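読了時間 1分

収納かごの話、少しだけ続けさせてください。引き出しの中を見直していたら楽しくなってしまって、気づけばお茶も冷めていました。

うちでいちばん出番が多いのは、結局、青いプラスチックのかごなんです。側面に穴があいているので、中に何が入っているかちらっと見えるのがありがたくて。Lumauの棚にもすっと入るんですよ。

白っぽい箱も好きで、こちらは持ち手の穴があるものが運びやすいです。青と白が並ぶと、なんだか台所まで明るくなる気がしませんか（私だけかな）。

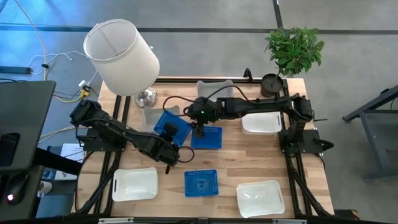
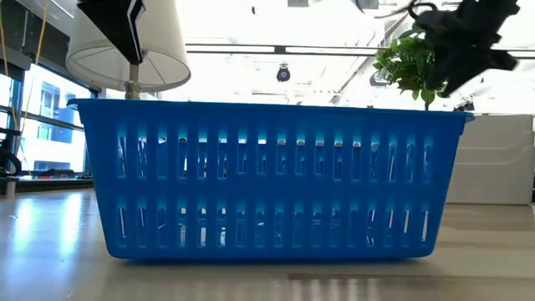 どちらも青いかご。2枚目は緑の葉っぱと一緒に。

葉っぱものをかごに入れて飾るの、前からやってみたかったんです。青に緑、思った以上にいい組み合わせで、しばらく眺めていたくなります。

ちなみにPrekiaで買い足したかごは、ひとつ900円でした。送料を見てちょっと迷ったけれど、まとめて頼んでしまえば気になりませんよね、と自分に言い聞かせています。

次は洗面所の棚にとりかかる予定です。1月のうちに終わるといいなあ。みなさんのお気に入りのかごも、よかったら教えてくださいね。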